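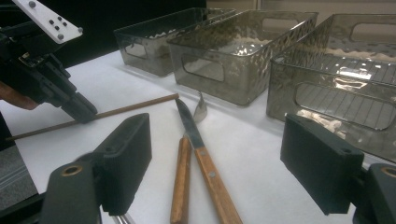

Lakcombe Shared Workshop
Gripper build: questions we keep getting

Is this a kit?
No. Two of the parts came from a Zernard kit and the rest was bought or cut by us. We looked at full kits first and didn't like paying for a box of brackets we'd end up redrawing. If you only want something that moves on your desk by the weekend, buy the kit.

What does it pick up?
Kitchen things, mostly. Wooden-handled utensils, thin sticks, a knife. We chose them for being awkward. Foam blocks and tennis balls make any gripper look good, and I have stopped believing videos that show nothing else.

Can it handle the knife safely?
Handle only, low speed, and with someone at the switch. I would not call that safe. I'd call it supervised. Please don't bring your own knives to try.

How often does it get the grip right?
In our last set of 100 attempts on thin sticks it got 72 on the bench sheet we keep by the door, and that was with the stick put down in more or less the same spot. Move it a hand's width and the number drops. We haven't measured by how much, so I won't guess.

Why flat pads and not soft rubber fingers?
Soft fingers are nice on round objects. On a stick lying flat on a table you need an edge that can get down close to the surface. We may go back to rubber. The argument has been going since June.

Does it use AI?
Part of it does, and it's the part I trust least. The open and close motion is plain code you could read over lunch. The bit that decides where to reach was trained on recordings we made by hand, 272 of them, and it copies our bad habits faithfully – including a wobble just before closing that one of us has and denies.

What did it cost?
More than it should have. The first set of servos was a mistake and is in the parts drawer if anyone wants them. Budget for buying at least one thing twice.

Do I need a 3D printer?
It helps. You can saw and drill most of it, but the finger mounts are fiddly by hand. The Xiong printer in the back room does them in 11 hours for a pair, assuming the first layer sticks. Book overnight.

The screws at the finger mounts keep working loose. Is that normal?
On ours, yes. Threadlocker slowed it down. Check them before every session, and don't tighten hard into bare plastic. You'll strip it.

Will it run on the Salton controller board?
People say so. We tried one and got dropouts whenever both motors drew current together. It could have been our wiring. Until someone shows me a full afternoon without a reset, I'm leaving that as a no.

Could it empty my dishwasher?
No.

Can I come and try it?
Yes, most evenings after 7 pm. Tie back long hair, keep your hands out of reach of the arm when it's powered, and put things back in the bins afterward. Drawings are in the shared folder, and the newest version is the one without "final" in the name.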